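T-slot framing

T-slot framing is a building system of extruded aluminum bars with a lengthwise groove in one or more faces. Nuts slide into the groove and take bolts at any point, so parts can be moved without drilling. The bars are used for workbenches, machine guards, shelving and equipment frames.

Stock is commonly sold in lengths up to 3,000 mm and cut with a carbide saw. Offcuts of 300 mm or more are usually kept for braces. The Kuusisto catalog lists 1,004 parts for its system, most of them brackets, end caps and covers. Gokero profiles use a different groove and do not accept Kuusisto nuts.

Finish

Bars are anodized, either clear or black. Black hides scuffs poorly, as bare metal shows through at cut ends. 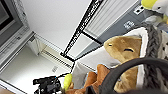 Crossbars are joined to a main rail with corner brackets, hidden connectors or plates. A single bracket holds a light crossbar, but a loaded one needs support on both sides. In rooms with white walls, a black rail and its shorter crossbar stand out clearly, and the row of slots and bolts along the rail's face stays easy to find. Wall outlets close to a frame should remain reachable after assembly.

See also: Strut channel, Slotted angle

Categories: Structural systems | Aluminum products | Workshop equipment

Shared 19 times

© Sondia Reference. Contact | Terms of use | Back to top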